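Home Projects Files Wiki Log in

Search projects Go Advanced

# jostano-grip

Hand-held gripper pair for recording two-handed household tasks, built in the shared workshop on Kalniņš Street. This README covers the hardware as it stands now, how we record, and what is in the first data release. The arm that will play the motions back lives in a separate project (porkerine-arm) and isn't needed for anything here.

Maintainers: Lorna Cowie (mechanics, printing), Berkay Kılıçarslan (tracking, export scripts)

Last edited 2019-07-10

## Status

Working, with some rough spots. Both grippers have been through 56 takes without a broken part. The finger pads on the left unit are the second version. The right unit still has the first version and will be swapped when we next have the printer for an evening.

## Hardware

Each gripper has a body, a finger assembly and a marker block. The marker block carries printed square patterns and has to stay rigid with the body, so don't mount it on the trigger side. The indicator light is on the top edge of the block. Green means the unit is on and logging. If it blinks, the card is full or missing.

The operator wears a head camera and a shoulder harness. Route the cable down the back and leave slack at the neck, or it pulls on the camera when you look down into a basin.

Known print settings that work:

- 30 percent infill for the body
- fingers printed lying flat, no supports
- marker block in white only, matte if you can get it

Gray filament came from Trostetti. Other brands should be fine, but the trigger slot may need filing.

## Recording

Check both lights before you start. Hold the grippers up where the head camera can see both marker blocks, wait 5 seconds, then begin. Do the same at the end of the take. The export script uses these two pauses to trim the file, and it will throw the take out if it finds only one.

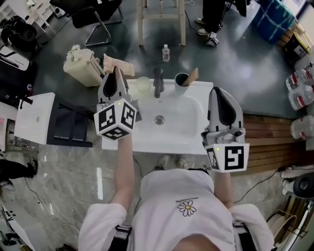

Both grippers up at the sink, green lights on.

Keep the marker blocks turned toward your face as far as the task allows. At the sink this is awkward for the right hand, and you'll tend to roll the wrist outward when reaching behind the faucet. Short losses are filled in by the script. Anything over 2 seconds is flagged in the log and left as a gap.

Don't run the grippers under water. They are not sealed. All sink tasks in this release are dry: moving cups, placing and removing things from the basin, clearing the counter.

## Data

One folder per take:

- head.mp4, video from the head camera
- left.csv and right.csv, pose and finger opening
- notes.txt, task name, operator initials, anything that went wrong

Poses are relative to the head camera at the first usable image. Finger opening is from 0 (closed) to 1 (fully open). The early takes have opening values that never quite reach 0 on the right side. That is a calibration error and we haven't gone back to fix it. A corrected column is planned for the November release.

Other people pass through the background of many takes. Anyone whose face was recorded was asked first, and takes they wanted removed were removed.

## Not covered

No force readings. No depth. Lighting is whatever the workshop had on that day. The takes come from one room, so a model trained on these alone will probably do badly in a different kitchen.

## License

Code and print files: MIT. Recordings: CC BY 4.0. Please link back to this page if you use them.

Recently updated

porkerine-arm: wrist joint, new bearing seat
jostano-grip: export script, gap handling
Workshop wiki: printer booking rules
Marker sheets for printing, letter size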